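News > Company > Software releases

Print this page | E-mail this release

Plalluron opens up Savum, its planning and replay software for two-handed robot work

New version turns hand-guided demonstrations into plans that a shop-floor technician can read, edit and run again

Plalluron, maker of software for teaching robots jobs that need two hands, has released a new version of Savum, its tool for recording, sorting and replaying demonstrations. The release has been a long while in the making, and the team is very happy (and a little tired!) to be able to put it in the hands of everyone who has been writing in to ask when it would be ready. It goes out to all current customers in July at no extra charge, and new users can ask for a trial license starting the same month.

Savum takes the movements of a person working with a pair of hand-held grippers and turns them into a plan that a two-armed robot can follow. Earlier versions did this well enough for people who were comfortable reading plots and editing text files. The new version is meant for everyone else too: the technician who knows exactly how a part should be slid onto a shelf or lifted out from under a cover, but who has never written a line of code and would very much like to keep it that way.

"We kept hearing the same thing from the people we visited," said Lina Issa, head of product at Plalluron. "They would tell us the recording part was a pleasure, that they could pick up the grippers and just do the job, and then they'd sit down at the computer and lose the whole afternoon. So that afternoon is what we went after. I'd like to think we've given most of it back to them."

The largest change is in how Savum cuts a recording into steps. A demonstration used to arrive as one long track for each hand, and it was up to the user to find the places where a reach ended and a grasp began. The software now suggests those places by itself, looking at the speed of each hand, the opening of the jaws and the distance between the two grippers. Each suggested step gets a plain name, such as "approach left" or "hold and wait," and can be renamed, split or joined with the mouse. Where Savum is unsure, it marks the step in yellow and leaves the choice to the user.

To tune this part of the software, the team put together a set of 2,613 recorded demonstrations made by its own staff and by early users. Of these, 1,789 involve both hands working close to the same object, which is where the older step finder had the most trouble. Apolline Chevalier, who leads the perception group, went through a good many of them by eye.
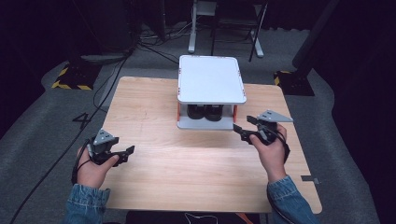 "When two hands come in from either side of something small, one of them is very often waiting for the other, and a waiting hand is never perfectly still," Chevalier said. "It drifts a little, the wrist turns, the person is thinking. The old version would see that and chop the wait into a dozen tiny moves, and then the robot would faithfully do all dozen of them. It was funny to watch the first time. We now treat the two hands as one conversation, so if the right hand is busy and the left is only hovering, the plan says so."

The second big piece of the release is the new planner, which carries the internal name Rolland and which the team has grown so fond of that the name has stayed. Rolland takes the finished list of steps and works out how a given pair of arms should carry them out, checking reach, joint limits and the space between the arms before anything moves. A person's shoulders and a robot's shoulders are rarely in the same place, and a motion that feels easy at a table can leave a machine tied up in a knot. Rolland looks for another way to get the grippers to the same spots and shows the two versions next to each other, so that the user can decide whether the new path still does the job properly.

Low, covered spaces have been given special care. Objects that sit beneath a shelf or inside an open compartment call for a sideways approach, with very little room above the jaws, and Savum users have long asked for a way to tell the planner that the space overhead is off limits. They can now draw such a zone straight onto the replay view, and Rolland will keep both grippers and their mounts out of it.

Wastonix, a small firm that sets up automated packing and kitting lines, has been working with the new version since its earliest test builds. Its engineers sent in 169 comments and bug reports, and Plalluron has answered every one of them, though not always with a yes.

"I'm sure they were sick of the sight of my name in their inbox," said Riaan Hlongwane, lead integrator at Wastonix. "But they'd write back, and usually they'd want to know more, and a couple of weeks later there would be a new build with the thing fixed. What I use most is the side-by-side view. I can call a customer over, show them what their own operator did and what the arms are going to do, and we can talk about it like normal people before we turn anything on."

The release also brings a number of smaller improvements that regular users will be glad to find. Left and right tracks can be swapped when the grippers have been picked up the wrong way around. Short gaps in tracking are filled in and clearly marked as filled. Searching by step name works across a whole library, and libraries of up to 3,000 demonstrations now open without the long pause that so many people wrote to us about. Recordings made in the previous version can be imported directly, and the original files are left untouched.

Josiane Roussel, who looks after training and customer support, has rewritten the getting-started guide from the first page to the last, with a short practice job that can be finished before lunch. She will also be running a series of online sessions for new and returning users through the summer, each with plenty of time set aside for questions.

"Please do come with your messy recordings," Roussel said. "The tidy ones are lovely, but we learn so much more together from the ones where somebody dropped the part and said a bad word."

Régis Marchal, managing director of Plalluron, thanked the early users for their patience and their good humor. "They gave us their time and their honest opinions, and they let us into their workshops when we were surely in the way," he said. "I am grateful to all of them, and I hope they will see their own ideas when they open the new version."

Work has already begun on the next update, which will let users combine steps from several demonstrations into one plan. Current customers who would like to try it early can let the support team know from the help menu inside Savum.

About Plalluron

Plalluron develops software for recording, planning and replaying two-handed tasks on robots. Its products are used by integrators, research groups and manufacturers. Press questions may be sent to Lina Issa through the contact form on the company's website.

Print this page | E-mail this release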